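Progress report no. 2 to the Dristow equipment fund
Project: Laundry handling for assisted living
Prepared by: Nazanin Jafarzadeh, with budget notes from Valter Sjögren
17 January 2021

1. Where we are

The project is now in the second half of its first year. In the last report we said that the test area would be ready before we bought the second arm, and this has been kept. The first arm is mounted and works daily. The second arm is not ordered yet, and the main part of this report explains why we ask to move this purchase and to use a part of the money for other things first.

The task did not change. The robot should take clothes from a basket on the floor, put them in a front-loading washing machine, close the door, and later do the same work in the other direction. Kurniawati Liem is responsible for the trials, and Njål Åberg for the mechanical parts and the grippers.

2. Work in the period

We made 96 full trials of loading. Of these, 19 were stopped by the operator. Most of the stops came at the same moment, when the fingers lift a garment over the basket rim and a sleeve or a hem stays behind. Kurniawati has changed the lifting path so that the arm goes higher before it turns to the machine. We do not have enough trials with the new path to give a comparison, and it will come in the next report.

The wrist camera has been more useful than we planned for. In the application we described it as a help for the operator only, but now it is also used for finding the basket and the door opening before each reach.

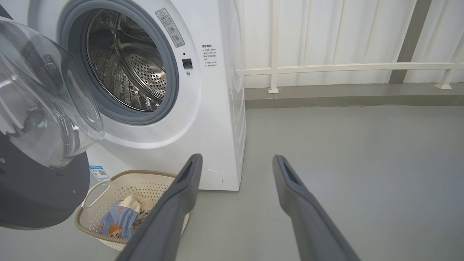

The distance between basket and machine is still set by hand before each trial. We would like to let it vary more, but the arm has a limited reach close to the floor, and a base with height adjustment would solve this better than a second arm. Njål has asked two suppliers for prices. Ladeck offers a lifting column that fits our present mounting plate. Mets offers a complete base, more expensive, with a longer delivery time.

Work with the door is behind the plan. Opening is acceptable. Closing needs a firm push at the end, and the arm sometimes goes into protective stop when it meets the resistance. Bahman Babaei is writing a new force limit for this movement, and we expect to test it in the spring.

3. Budget and requested changes

The line for spare parts was too small. We planned for one set of gripper fingers per year and have already used two. Njål now wants to keep 7 pairs in stock, because the shop that makes them has a long queue and one broken finger can stop the trials for many days.

We ask the fund to approve the following:

Second arm: moved to the next budget year, with no change in the amount.
Lifting column from Ladeck: to be bought now, from the money that was reserved for the installation of the second arm.
Gripper fingers and small parts: an increase of 2000 euros, taken from the travel line, where little has been spent.
Software license from Dudetti: continued until August, then reviewed.

The total of the grant stays the same. Valter has checked that the moved amounts are inside the limits of the agreement, but the column is a new item and needs your written approval – the supplier will not hold the price without an order.

4. Risks

Delivery time is the largest risk. If the column comes late, we will continue with the fixed base and use the time for the door. The second risk is people: Bahman works half time on the project, and the force control depends on him. We have started to document his code so that Kurniawati can take over smaller changes.

5. Next period

Install and calibrate the lifting column, if approved.
Repeat the loading trials with the new lifting path.
Test door closing with the new force limit.
Start unloading trials, first with dry clothes only.

Questions about the technical part can be sent to Nazanin Jafarzadeh, and questions about the budget to Valter Sjögren. The updated cost table is sent separately.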